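Gripper squeezes too high on soda cans in my simulated Franka cell -- what should I adjust?
Posted in Simulation & Cell Setup

Bouchra Nasr
Hi everyone! I'm setting up a simulated Franka cell for our Kunaler sorting project, and I've been going in circles with the can pick since Monday. I run 520 picks overnight, and 60 of them end with the can slipping or tilting in the fingers (always the can, never the bowl, bless it). I set the grasp height by eye, and I have a feeling that's my trouble. Here's how it looks with my current settings.
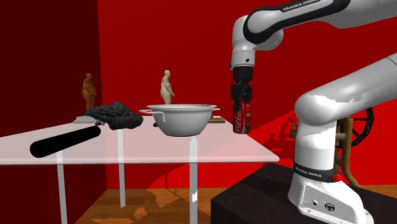
Can held upright, just past the right edge of the table.

You'll see the fingers close on the upper part of the can. Is that too high, or should I be looking at friction first? Any help is welcome!

Afonso Rocha
Hello Bouchra, nice tidy cell! I'd start with the height. Bring the grasp down toward the middle of the can and leave everything else alone for one full night, so you know what made the difference. Then check that the can's center of mass is where you think it is -- ours was sitting at the bottom rim for weeks and we blamed the gripper the whole time. If you still get slips after that, raise the finger friction a little and slow down the lift. We went from 9 bad picks to 8 by changing friction alone, so I wouldn't expect miracles from it.

Spahić
had the same thing, reimported the can model and it went away. no idea why, sorry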